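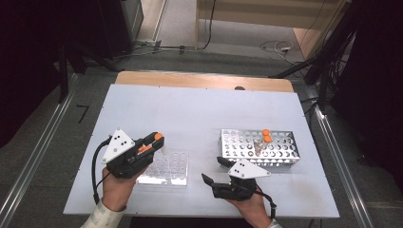

Stop 2: the tube bench

Okay, this was my favorite part of the open day at Brurkel, so these notes run a little long. If you missed the 24th July visit, read this before you start the worksheet!

The setup is a tube rack, a well plate and a pair of hand-held grippers, one per hand. Our host gave us a go after the demo (I signed up first, no shame). You squeeze, the jaws close, and suddenly picking up a test tube with an orange cap feels like threading a needle in mittens. I got 5 tries and used every one of them.

Things I scribbled down:

The three dots on each white triangular plate are markers. They let the tracking system work out where the gripper is and which way it's tilted.

The recordings go into a program they call Sirico, and that's what the robot arm learns from. They had 61 good runs of the tube task when we visited and want a lot more by October.

Slow and smooth beats fast. Jerky moves get thrown out.

For the worksheet, pick one small lab chore and write out every hand movement in it, left and right in separate columns. Mine for capping a tube came to some 20 lines, and I still forgot to let go at the end.

Stop 3 (the Fuveo arm) is on the next sheet.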